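Datos / Colecciones / Objetos domésticos / Hedetti
Rima Hakim – 2023-11-14
Categoría: Fichas de datos

# Hedetti: objetos mezclados en cubeta

Registro de artículos pequeños de uso doméstico, depositados sin orden en una cubeta gris de metal con paredes inclinadas.

## Contenido

- 501 registros, 246 artículos distintos
- 3 niveles de llenado: bajo, medio, alto
- Un archivo CSV por sesión, separador punto y coma

## Campos

- `id_art`: identificador del artículo
- `clase`: textil, cepillo, bolsa, bloque, otros
- `color`: color dominante, en minúsculas
- `zona`: izquierda, centro, derecha

## Criterios

Los artículos de varios colores se anotan por el de mayor superficie. Las bolsas con cordón van en `bolsa` aunque sean de malla. Si la clase es dudosa – suela o cepillo, por ejemplo – se usa `otros`.
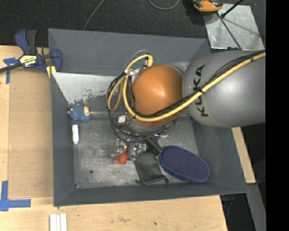 Los artículos parcialmente ocultos conservan su fila y llevan `ocl=1`. No se anotan los tapados por completo.

## Pendiente

Faltan por revisar 120 filas del lote Mirkstead. La columna `peso` se retiró en febrero.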